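# The Small Wheels of Urville

The workshop is on the ground floor of a former bakery, and in January it is cold there until eleven in the morning. You keep your coat. On the long bench lie trays with gears, pins, springs and washers, each tray with a paper label, and the labels are in two different handwritings which do not always agree.

I came to Urville to write about people who repair mechanical things at home. I thought I would write about clocks. But the clocks stood in a cupboard, and what everybody wanted to show me was the sorting.

The sorting is done on Thursday evenings. Members of the club, which is called Lastico, bring what they have found in attics and at markets: kitchen scales, hand drills, mixers, a coffee mill from the grandmother. If the thing can be repaired, it is repaired. If it cannot, it is opened, and the parts go first to the brushing table and then to the cloth. The cloth is important. A small gear on bare wood rolls away, and under this bench there is a gap between the floorboards which has eaten more pins than I can believe.

On the cloth you learn to look. A spur gear is the simple one, with the teeth cut straight across its edge. It works with a neighbour lying in the same plane, and it forgives a lot. A bevel gear has teeth on a slope, so the movement can turn a corner. In a hand drill you turn the handle at the side and the bit turns at the front, and it is the bevel gears that make this possible. I had used such a drill for 19 years without asking myself how.
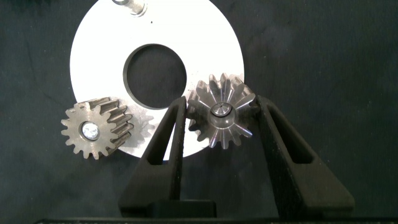

*A worn spur gear on a white disc, and a brighter gear held up beside it.*

The old steel has its own colours. Some pieces are brown and dull, and you must hold them against the lamp before you see anything of metal. Others shine in blue or even a little violet. I wanted to know if the bright ones were better. No, I was told, look at the teeth. A tooth that is worn has a thin, sharp top, and if you pass your fingernail over it you feel a small step. Such a gear goes into the tin for teaching. A dull gear with full teeth goes back to work.

Then comes the matching, which takes the most patience. Two gears which look like a pair are very often no pair at all. You put them together with your fingers and turn slowly. If they run well you feel almost nothing. If the teeth have another size, there is a hard point, always at the same place, and then you can put them apart again. The evening I was there I tried 46 combinations and found 3 which ran. My neighbour at the bench considered this a good evening.

The spare parts are not sold. Lastico exchanges them with Cliltesix, a similar club on the other side of the river, and twice a year there is a table at the market where you may leave a broken machine and take a bag of washers.

On the shelf over the door stands a hand mixer of the brand Ñahui, cream-coloured, with 2 whisks and one gear missing. It has been waiting there for a long time – the right gear must have a very small hub, and each week somebody takes the mixer down, tries a piece or two from the cloth and puts it back.

I tried also. Mine was too thick. At half past nine the trays were covered, the lamp over the brushing table was switched off, and I walked to the station with black fingertips.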